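Why Are the Letters on a Keyboard All Mixed Up?

By So-ying Tse
9/29/20

Have you ever looked down at a keyboard and wondered who on earth put the letters in that order? You learned your ABCs the regular way, with A first and Z last, and then one day you sat down to type your name and had to go hunting for every single letter. It's a very good thing to wonder about, and grown-ups wonder about it too!

To find the answer we have to go back a long way, to a time before computers, when people who wanted neat, printed-looking letters used a machine called a typewriter. The first typewriters that sold well came out in America in the 1870s. When you pushed a key, a little metal arm swung up and knocked against an inky ribbon, and the ribbon left the shape of a letter on the paper. Clack! Then the arm dropped back down, ready for next time.

The trouble was that those metal arms sat close together. If you pushed two keys quickly, one arm could bump into the other on its way down, and the two of them would get stuck. You had to stop and pull them apart with your fingers (and your fingers got inky, of course).

The people who built typewriters tried lots of different ways to arrange the letters. Many people think they moved letters around so that arms used one after the other would come from different places and not crash. Other people who study old machines think that telegraph workers, who typed out messages sent in dots and dashes, had a say in it as well. It may be a bit of both. We don't know for sure, and I rather like that there is still a small mystery sitting on so many desks.

The order they ended up with is called QWERTY. Say it like this: KWER-tee. Look at the top row of letters, start at the left, and you'll see where the name comes from.

Now, you might be thinking that computers have no metal arms to get stuck, so why didn't we change it? Well, by the time computers came along, a great many people had already learned to type on QWERTY, and their fingers knew just where to go. Imagine if somebody moved all the stairs in your house! You could learn the new ones, but you'd trip for weeks.

Not every country uses the same order, either. In France, many keyboards start with AZERTY, and in Germany, the Y and the Z trade places.
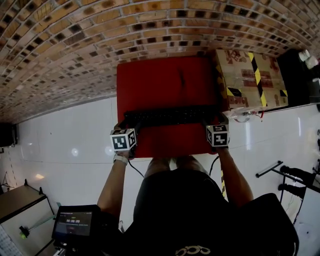
Reading time: 6 minutes

So what happens inside when you press a key? On most computer keyboards, each key sits over a tiny switch. Pushing the key closes the switch, a bit like shutting a gate, and a small chip notices which gate was shut and tells the computer. It all happens faster than you can blink.

Here are 2 things to try at home. First, find the F and J keys and feel them with your eyes closed – most keyboards have a little bump on each one, so your pointer fingers can find their places without looking. Second, see how long a word you can spell using only the top row of letters. My friend Efe Ezeani found one with ten letters, and it happens to be the name of the very machine we started with: TYPEWRITER.

If you find a longer one, write it down and show it to somebody at dinner.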